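Boundary surveys before purchase: Obsa Beyene of Nistari

Obsa Beyene has measured residential plots for 16 years and now heads the survey desk at Nistari. Most of her work comes from buyers who want the boundary checked before they exchange contracts.

"The plan attached to the title shows the general position," she says. "It does not fix the line to the centimetre, and people read it as if it did."

Her desk completed 284 boundary reports in the year to June. In 7 of them the fence stood far enough from the recorded line to delay the sale. One, on the Rolland estate, concerned a strip beside a shared drive - both owners had paved part of it.

Beyene starts with the older deeds and goes to the site afterwards. "A deed may give a distance from a wall that has since been rebuilt. You need to know that before you set up the instrument."

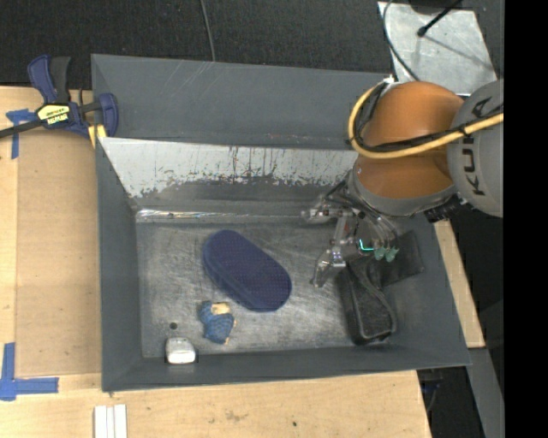 She advises buyers to order the report once the offer is accepted. A lender may ask for it later, and by then the seller is often unwilling to move the date.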